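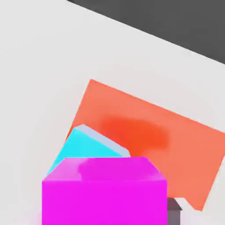
The Lamp at Sirillow, a story in one part

By the time the supply boat came down to Sirillow that February, Teguh Osman had been keeping the lamp for so long that he had stopped thinking of it as a job. It was more like having a large and rather demanding pet. It wanted feeding at the proper hours, it sulked in the dust season, and if he went to bed without looking in on it he lay awake and felt guilty until he got up again and put his slippers on.

The lamp stood on the only hill the little moon could offer, and its purpose was to tell ships where the rocks were. There were a great many rocks. The old Simanjuntak charts gave 105 of them names, and left the rest to look after themselves, and Teguh had spent his first winters giving them names of his own, mostly those of aunts and schoolteachers. He could be heard on the radio now and then telling some poor freighter captain to keep well to the left of Auntie Boketti, and the captains, who were used to him by then, did as they were told.

The boat brought flour, filters, a box of tinned pears and a letter. He put the pears away first (he was very fond of pears) and then made a pot of tea and sat down with the letter at the kitchen table, under the window that looked out towards Jultau. Jultau was the big planet, the one with the cities and the rain, and on most evenings it filled half the glass, brown and cream and slow.

The letter was perfectly polite. The ships all carried their own charts now, it said, and steered themselves, and had not needed a light for years. The lamp would be put out at the end of the month and a passage home had been arranged for him. They thanked him for his service. Someone had signed it in green ink, with a flourish that he rather admired.

He read it twice and washed up his cup. Then, as it was nearly time, he went up the hill.

It was some 500 steps to the top, cut into the rock by whoever had kept the lamp before him, and he took them slowly these days, stopping at the bend to get his breath. The stars were very thick. He trimmed the burner and polished the big lens with the soft side of the cloth, and he threw the switch, and the beam went out over the rocks as it always had. Then he turned on the radio, meaning to say something about the letter, and found that he didn't know how to begin.

'Good evening,' he said at last. 'Sirillow here. Light's on.'

There was the usual hiss, and then a woman's voice, a bit crackly, from a long way out. 'Evening, Sirillow. We see you. How are the aunties?'

'Behaving,' said Teguh. 'I wondered – do you need it? The light, I mean. I'm told you don't.'

She took so long to answer that he thought he had lost her behind one of the rocks.

'Well, no,' she said. 'The ship does all that. But I get my lot out of their bunks to look at it, every run. It's 2,000 hours of nothing whatever before we get to you, you know. The youngest one waves.'

Teguh looked at the lamp, and at the dark beyond it, and moved his chair a little nearer to the glass.

'Does she?' he said. 'Which side are you on?'

'Your left. Just above the long flat one.'

'That's Miss Harrow's Ruler,' he said, and lifted his arm, although they couldn't possibly have seen it, and waved until his shoulder ached.

In the morning he found his pen, which had dried up, and had to warm it by the stove for a good ten minutes before it would write. He thanked them for the passage, and for the pears. Then he asked them to send more oil.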